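검색어를 입력하세요 검색
January 작성: Jamie Blackburn

Puvden 작업셀 데이터 수집 전 안전 점검표 (의견 포함)

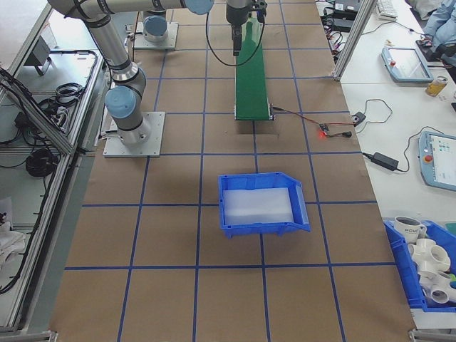
컨베이어 끝단과 파란 상자, 테이프 격자. Puvden 셀.

대상: Puvden 셀, 컨베이어에서 상자로 옮기기 시연 수집
점검자: Jamie Blackburn
표기: 양호 / 조치 / 보류

이번 회차부터 Bisht 팀이 새 학습 모델에 넣을 시연을 우리 셀에서 모읍니다. 한 세션에 시연 30회, 하루 2세션이에요. 지난번 Stirkamton 셀에서 받은 데이터로 돌린 결과를 보고 다들 욕심이 생겼고, 저도 솔직히 꽤 들떠 있습니다! 그래도 점검표는 꼼꼼하게 갑니다. 의견란은 길어져도 괜찮으니 다음 점검자도 마음껏 써 주세요.

1. 작업면과 테이프

1-1 갈색 종이가 들뜨거나 찢어진 곳 없음: 양호
의견: 손바닥으로 한 번 쓸어 보면 금방 압니다. 종이를 갈 때는 격자까지 다시 붙여야 하니 여유 있는 시간에 하세요.

1-2 파란 테이프 격자 상태: 양호
의견: 격자 덕분에 물체 시작 위치를 칸 단위로 적을 수 있어서 정말 편해요. Pletley 쪽에서도 같은 방식을 써 보겠다고 연락이 왔습니다. 기록지에는 칸 번호를 먼저, 물체 이름을 나중에 적습니다.

1-3 파란 상자 위치, 바닥 패드: 양호
의견: 상자가 테이프 선에 걸쳐 있는 배치는 이번 회차 기본 배치로 둡니다. 회차마다 위치를 바꿔 가며 모을 계획이니 바꾼 사람은 꼭 기록지에 남겨 주세요. 패드가 말려 올라오면 집게가 걸릴 수 있으므로 세션 사이에 한 번 더 확인.

2. 로봇 팔

2-1 베이스 플레이트 볼트 조임: 양호
의견: 전부 토크 렌치로 확인했습니다. 뒤쪽 팔의 베이스도 잊지 말 것. 이번 수집에는 앞쪽 팔만 움직이지만 점검은 둘 다 합니다.

2-2 그리퍼 케이블 여유: 조치
의견: 그리퍼 쪽에서 오른쪽으로 도는 검은 케이블의 고리가 조금 큽니다. 팔을 낮은 자세로 보내 컨베이어에 닿는지 천천히 확인하고, 닿으면 클립을 하나 더 달아 주세요. 완료 후 이 칸에 서명.

2-3 관절 이상음, 홈 위치 복귀: 양호
의견: 저속으로 12회 왕복. 아주 조용하고 부드럽습니다. 이 팔 정말 마음에 들어요.

3. 컨베이어와 센서

3-1 초록색 벨트 장력, 이물질: 양호

3-2 센서 모듈 전원 표시: 양호
의견: 빨간 LED 점등 확인. LED가 켜졌다고 감지까지 되는 건 아니니까 빈 벨트와 물체를 올린 벨트로 각각 신호를 확인합니다. 예전에 이걸 건너뛰었다가 시연 7개의 정지 시점이 전부 어긋난 적이 있어요. (제가 그랬습니다.)

3-3 센서 배선 고정: 조치
의견: 빨강, 검정 전선이 가늘고 작업면 위에 그대로 놓여 있습니다. 소매에 걸리기 딱 좋은 위치라 테이프로 눌러 두기로 했습니다. 커넥터 쪽은 살짝 여유를 남길 것.

4. 비상정지와 조작부

4-1 티치 펜던트 비상정지 작동: 양호
의견: 운전 전에 두 대 모두 눌러 보고 해제까지 확인. 화면에 경고가 남아 있으면 시작하지 않습니다. 시연자 손이 닿는 곳에 항상 한 대.

4-2 흰 테이블 정리: 조치
의견: 전원 어댑터 코드와 감긴 케이블이 펜던트 사이에 있습니다. 급하게 펜던트를 잡을 때 같이 끌려올 수 있어요. 코드는 테이블 뒤로 돌리고, 위쪽 펜던트 옆의 작은 캔도 치웁니다.

4-3 운전 중 프레임 기둥 안쪽으로 손 넣지 않기: 시연자 전원 교육 완료

5. 시연용 물체

5-1 파손, 날카로운 모서리: 양호
의견: HOME 머그잔은 손잡이와 테두리까지 손끝으로 확인. 조금이라도 이가 나가면 바로 뺍니다. 흰색 PVC 이음관은 여러 갈래로 갈라진 십자형이 제일 재미있어요. 어느 쪽으로 집어도 모양이 달라 보여서 모델이 배울 게 많습니다!

5-2 보관 상자 위치: 보류
의견: 물체 상자를 작업면 오른쪽 아래에 두면 꺼내기는 좋은데, 팔의 최대 도달 범위와 겹치는지 도면으로 확인이 필요합니다. 확인 전까지는 팔이 멈춘 상태에서만 물체를 꺼내세요.

6. 기록

6-1 저장 공간, 시각 동기화: 양호

6-2 실패 시연 표시 방법 공유: 완료
의견: 놓친 시연도 지우지 말고 실패로 표시해서 남겨 주세요. Bisht 팀이 따로 쓰고 싶어 합니다. 다만 비상정지를 누른 시연은 별도 폴더에 넣고, 누른 이유를 한 줄이라도 적습니다.

조치 항목 담당
2-2 케이블 클립: Jamie
3-3 배선 고정: Jamie
4-2 테이블 정리: 첫 세션 시연자
5-2 도달 범위 확인: Puvden 설비 담당, 결과는 이 문서 의견란에 추가

조치 항목이 모두 닫히면 첫 세션을 시작합니다. 첫 시연을 직접 해 보고 싶은 분은 기록지 맨 윗줄에 이름을 적어 주세요.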